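Visit report: Kestum tableware works, March

The works at Kestum makes stoneware plates and bowls for hotels and canteens. Visitors are taken through in small groups, with ear protection handed out at the press hall door. Our guide was Raili Pesonen, who runs the glaze lab and kept the tour close to the process.

Clay preparation

The body is mixed on site from ball clay, feldspar and quartz. Slurry is screened, passed over magnets to remove iron, and dewatered in filter presses. The cakes then go to a vacuum pug mill. Moisture is checked once per shift and logged by hand – the sheets hang on a nail beside the mill.

Pressing and drying

Flat plates are pressed from granulate, bowls are formed on roller heads. Small plates come off the line at 900 per hour. Trimmings from the bowl line go back to the blunger, while pressed scrap is kept separate on account of its binder content. Drying takes place in a chamber held at low heat, and Pesonen put most warped rims down to uneven airflow there.

The dry end of the building is quieter and better lit. Benches there are wood, bins are gray sheet metal, and the floor is covered in dark charcoal carpet.

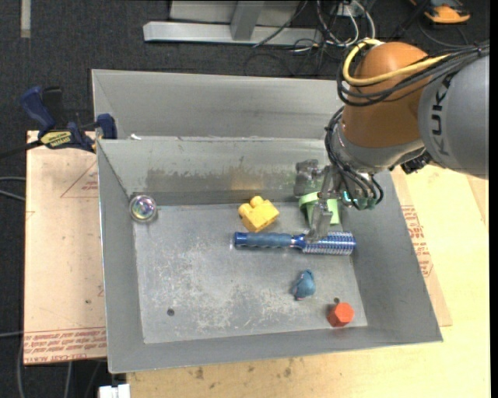
Firing

The tunnel kiln replaced two shuttle kilns supplied by Väisänen. Peak temperature is 1220 °C and the full cycle takes 14 hours. Kiln cars are loaded by size, largest plates on the bottom deck. Waste heat from the cooling zone feeds the dryer. Pentti Lehtinen from our group asked about gas use per ton, but the figure was not given.

Glaze lab and shop

The lab keeps 322 test tiles on open racks, sorted by oxide. The matte white sold as Kerkby has been reformulated twice to reduce cutlery marking. Seconds are sold at the gate shop – cash or card, no packing material provided. Parking is behind the clay store.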